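3.2 Placement of food and tableware on shared surfaces

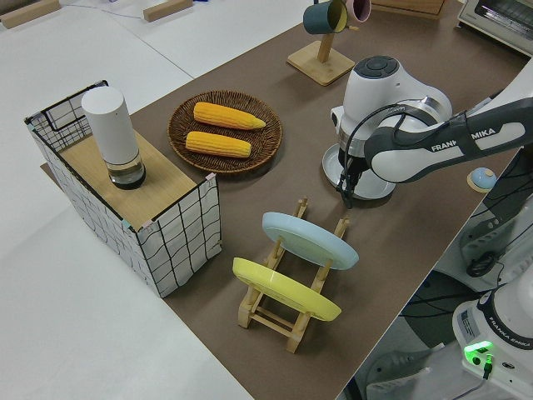 Figure 3. A brown tabletop from the kitchen set, with two corn cobs in a woven wicker tray, a light-gray plate, a wooden dish rack and a mug stand.

In the previous section we described how the participating households were selected and how the list of kitchen objects was made. We now turn to the question which is central for this paper: when a person has only one table for food, for dishes and for small appliances, how does he or she divide it? The literature on kitchen storage speaks mostly about cupboards and drawers. The open surface is treated as a place where things stay for a short time before they go somewhere else. Our material from Nokerbridge and Darum suggests that this is true only for a part of the objects. Many of them live on the table.

We use the term "resting place" for the position in which an object is left when it is not in use. The term was proposed by Gisela Engelhardt in her early notes for the Pilitell project, and we keep it here although it is not perfect. A resting place can be a piece of furniture made for the object, such as a rack or a stand. It can also be a container that was made for something more general, such as a tray. And it can be the bare table. We call these three kinds dedicated, general and bare.

Figure 3 is useful because all three kinds occur within a short distance of each other. The mug tree is a dedicated resting place. It has a square base and an upright post, and a dark teal mug with a yellow interior hangs from it. A hanging mug takes almost nothing from the table surface, apart from the base of the stand, which must be there also when no mug is hanging. The dish rack, made of slatted rails and short posts, is dedicated in the same sense. It occupies the lower center of the table and takes its share of the surface even when there is nothing to dry.

The wicker tray is a general resting place. The two corn cobs lie in it more or less parallel, with their tapered ends toward the same side. We found this kind of order often with long vegetables and we do not think that it is always planned. A round tray with a raised or rough weave tends to hold long objects where they were put down, and a second object is then easily laid along the first one. In the interviews, people spoke of such trays as the place for "what will be cooked today". The tray was for them a kind of small announcement. A vegetable in the tray belonged to the next meal, and a vegetable in the basket under the window did not yet belong to any meal.

The plate in the same figure rests flat on the bare table. Of all the objects in our list, plates were the most difficult to code. A plate has a dedicated place (the rack or the cupboard), but it is also itself a container, and in this second role it has to be put somewhere before the food comes. When a plate is lying alone on the table, the coder cannot say from one picture if it has been set out for use or if it is waiting to be put away. We decided to code the position only and to leave the purpose open. This decision reduced the disagreement between coders, but we admit that it also removed a part of what is interesting.

A fourth case did not fit well in the scheme. Some objects stood on top of other objects which were not furniture. In Figure 3, a white container with a rounded top and a clear lower section, holding a dark liquid, stands on a light wooden panel, and the panel is lying over a rectangular wire box wrapped in white fabric with a black grid of wavy lines. The panel turns the box into a second, higher surface. At first we coded such cases as bare. After a discussion with the group in Valcárcel we introduced the code "stacked surface", and all the earlier pictures were coded again with it.

The stacked surface has an advantage which is easy to understand. It gives back the area that the box takes away. It has also a cost, which participants mentioned more often than we expected: what is inside the box becomes slow to reach. One participant from Darum explained that she puts on the lid only things that she can lift with one hand, so that the other hand stays free for opening the box. Another participant did the opposite and put a heavy jar there, in order that the children would not open it. We therefore do not read the stacked surface as a sign of missing space only. It can be a way to close something.

The complete material contains 2,302 coded positions. Each position was coded by two persons, and a third person decided where they did not agree. Before the main coding, all coders worked through the same 100 positions, and these were discussed together in a long session in June. Most of the disagreement in this first round came from two object groups. The first group was plates, for the reason given before. The second was appliances with a flat top, for example toaster ovens. A toaster oven is an object with its own resting place, but its top is also a surface on which people put other things, and the coding sheet in its first version had no line for this. The corrected sheet asks for the appliance and for its top separately.

We should say something about distance as well. During the home visits, participants were asked to keep one part of the table free for preparing food, in whatever way they liked. The free part was in most homes smaller than the participants believed. When we asked them to show it with their hands, they included the area of the dish rack, with the explanation that the rack "can be moved". In around 20 homes the rack was really moved during cooking - in the other homes it stayed where it was, and people worked beside it. We take from this that a dedicated resting place which is light enough to carry is counted as free space by its owner, also if he or she never carries it. The mug tree was treated differently. No participant included it in the free area, although it is about as easy to lift as a rack. A possible explanation is that a mug tree stands usually farther back, where the arm does not come during cutting or mixing.

For the analysis in Section 4 we use the four codes (dedicated, general, bare, stacked surface) together with a simple measure of depth, where the table is divided into a front, a middle and a back zone. The zones are defined from the side at which the person normally stands, as it was noted during the visit. Where this side was not noted, the position was kept in the material but left out of the comparison by zone.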